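Subject: Re: [lostden-residents] Council consultation on 20 mph zone – please respond!
Date: Feb 11, 2019

I've read the consultation leaflet twice now, and the longer document on the council site once, and I'm less persuaded than I was before I started. Quoting the part I want to answer:

> The evidence is overwhelming. The council has found the money, 500 households
> have had the leaflet, and every response so far has been positive. All we need
> to do is get our forms in before the end of the month and we could have the
> signs up by September. I can't see why anyone would be against it. Zerkow Lane
> is a rat run and we all know it.

Taking that bit by bit. Five hundred households have had a leaflet pushed through the door. How many have sent anything back? The leaflet doesn't say, and neither does the web page. "Every response so far has been positive" could mean two hundred forms or it could mean six. I asked the highways office by email a fortnight ago and got an automatic reply thanking me for my interest.

Then the evidence. The longer document has a speed survey in the appendix, and I'd urge people to look at it before they tick the box. It was done on Pacheco Road, not on Zerkow Lane, over 4 days, one of which was the day the water main was being dug up and half the traffic was going the other way. It recorded 108 vehicles above the present limit. Out of what total? There's a column for it and the column is blank. I don't say the survey is wrong. I say I can't tell, and I doubt the councillors who'll be voting on it can either.

And the money. What has been "found" is a sum for signs and paint. Nothing for enforcement, nothing for humps or narrowing, nothing for putting the survey strips down again afterwards to see if anyone has slowed. The police, when they were asked at the Drumamcombe meeting, said they would attend to complaints as resources allowed. We have all had that answer before, over the lorries.

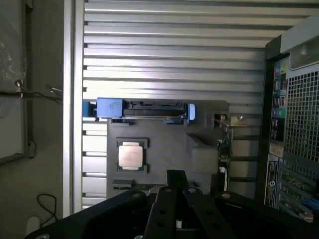 Slatted table and rail, with a bit of the floor.

I should say I walk down Zerkow Lane most mornings and I'd be very glad if cars went slower. I don't dispute that it's used as a cut-through. My trouble is with the idea that a round sign on a pole will do it. The people who come through at forty are ignoring a sign already. If they ignore a thirty they will ignore a twenty, and then in two years' time when somebody asks for a proper crossing by the school gate we'll be told that Lostden has had its scheme.

That last point is the one that bothers me most. Drumamcombe got its signs, and a request for a crossing there has been turned down since on the grounds that "measures are already in place". I have the letter if anyone wants a copy. It may be that the two things are unconnected – the letter is badly written and hard to follow – but I'd like to hear the council say so before I give them my support in writing.

What I'd suggest, for anyone who hasn't posted the form yet, is to use the comments box on the back instead of just ticking yes or no. I've put down three questions:

1. How many responses have been received, and how many of those are from Zerkow Lane itself?
2. Will there be a survey on Zerkow Lane before the vote, with the total number of vehicles given?
3. Does agreeing to the signs affect our chances of getting a crossing?

If the answers are decent I'll vote for it and help put the posters up. Copying the ward councillors in on your emails might help, though I've had mixed luck there.

One small thing, the postcode on the return envelope is wrong. Mine came back. The one printed on the leaflet itself seems to be right, so write that over the top.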